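**Rellwood library to close for floor repairs**

The Rellwood branch library will shut its doors on Sunday evening while crews replace the flooring in the main reading room.

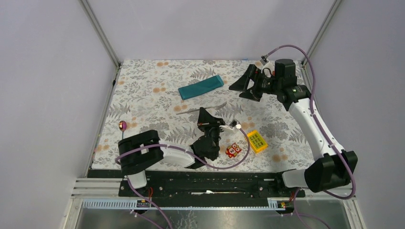

Where can members return books during the closure? The drop box on Grewal Street stays open day and night, and the Rumcombe branch will take returns at its front desk.

Branch manager Lensa Hailu said 334 reserved items have been moved to Rumcombe for pickup. Late fees are on hold until the branch reopens in December. The children's story hour, which has room for up to 70, moves to the Clatumell community hall at 10 a.m.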